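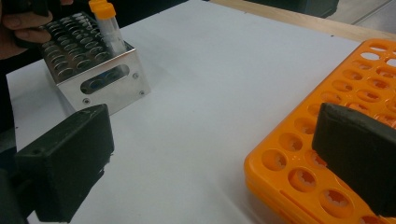

10 December 2019. The new grasp-scoring module went onto the bench machine this morning and I don't trust it. Pristley sent it over with a nine-page note, most of which is about how much better it does on their own benchmark, and one paragraph about what it expects from the depth input. I would have liked that the other way around. Their benchmark is all matte gray blocks on a dark cloth. We have a steel rack with a brushed side that throws light back at the camera, a white table that bounces even more of it up from underneath, and a clear plastic tube with an orange screw cap standing in one of the holes near the back corner. The cap it finds every time. The tube under the cap might as well be missing.

I keep coming back to this. The module reports a confidence for the grasp, and the confidence is high, and when I open up the points it used they are nearly all on the cap. So it has found an orange disk floating in space and is very sure about it. Ask it how far down the tube goes and it guesses from the model we gave it. Fine, as long as it is the tube we gave it. Skalthorpe are going to put three other kinds of tube in these racks and I have said so in every call since May.

Ran the log of 825 recorded picks back through it before lunch. The old scorer failed on 37 of them, the new one on 5. I wrote those two numbers down and then looked at them for a long time. The 5 are all the same failure, where the planner gets a good grasp pose and then finds no approach that keeps the fingers clear of the neighboring rack. The 37 were a mixed bag. So the new one really is better at picking a pose, I have to give it that, but replaying a log is a soft test. The log only has views the old scorer chose to go and get. Anything it was too timid to look at is missing from the log, and I can't score what was never recorded. Pristley's note does the same thing and calls it validation.

Afternoon on the planner. The collision padding around the fingers was still set for the old, thinner ones. The finger blocks we use now are a lot thicker, and between two racks that matters. I changed the padding and half the approach paths disappeared, as I thought they would. What I didn't expect was that the planner went on returning a path for some of the others by tipping the wrist over so far that one finger would have come in right across the top of the orange rack. Legal by the padding. Stupid by any other measure. I added a cost on wrist tilt, ran it again, and it behaved. Adding a cost always makes it behave, for the case in front of you. I now have eleven of these costs and could not defend the weights on more than two.

The planning budget is 3000 milliseconds and I left it alone. Engelhardt want it cut. They can want it cut after they have watched it use all of it on the back row.

Spent the last hour on the rack detector, which is supposed to tell the steel rack from the plastic one by hole shape. Round holes on one, star-shaped edges with little flexible tabs on the other, so in theory an easy job. In practice I turned the color channel off to see what it was using, and the accuracy fell through the floor. It had learned orange. It had also learned that shiny things are the other rack, which holds right up until a second shiny thing turns up. I'll retrain on grayscale crops overnight. I expect it to be worse for a week and better after that, or just worse.

One thing for the tooling side, so I don't forget. The viewer draws the grasp pose in the camera's coordinates and the approach path in the table's, and it lays one on top of the other without a word. I lost twenty minutes to an offset that wasn't there. Pullircombe wrote that viewer and their reply to my ticket was that it is "documented." I looked. It is documented in the change list for a version we don't run.

Tomorrow: depth on the clear tube again, with the exposure pulled down two stops. Also try scoring with the cap points masked out, and see how much confidence is left. My bet is very little. If it still comes back high I will want to know where it's getting it from.

Grayscale training started at ten past six, batch size halved after it ran out of memory the first time.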